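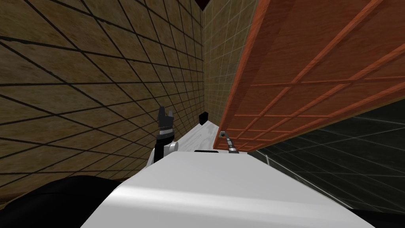
Kitchens of Fulloston: How Families Cook and Talk
Student project report by Bheki Le Roux

When our teacher asked us to pick a subject close to home, I thought straight away of my grandmother's kitchen, and of how I learned most of our family history while peeling potatoes in it. I wanted to find out if other people in Fulloston had grown up the same way, so that became my project, and I have to say I enjoyed it far more than I expected to (and ate very well along the way!).

How I did it

I began in October with a short questionnaire, which went home with students in my grade and the grade below. I got 30 of them back, some with gravy on them. After that I visited 4 households for longer talks, usually late in the afternoon when somebody was starting supper. I wrote down what I heard in a notebook and typed it up the same evening. My notes came to 900 lines, and choosing what to leave out was the hardest part of the whole thing.

What people told me

Most families said the kitchen was where they talked the most, even the ones who eat in front of the television. Several people mentioned washing dishes as the time when serious things get said, maybe because you don't have to look at each other. I also learned that recipes are hardly ever written down. One lady on Moriarty Street makes a barley soup her mother brought from Okska, and when I asked how much salt goes in, she laughed and said, "Until it's soup."

Younger people cook less during the week than their parents did at that age, but nearly all of them could name one dish they would be sad to lose. Dumplings came up again and again, and so did a plum cake that I have now tried in three versions.

What I would do differently

I would ask more grandfathers. Nearly everyone I talked to was a mother or a grandmother, and the one grandfather I did meet had wonderful stories about baking bread on a fishing boat. I would also borrow a proper recorder, as my handwriting gets quite bad when I'm hungry.

Thank you to all the families who let me sit in, and to my grandmother, who read this twice and corrected the part about the dumplings.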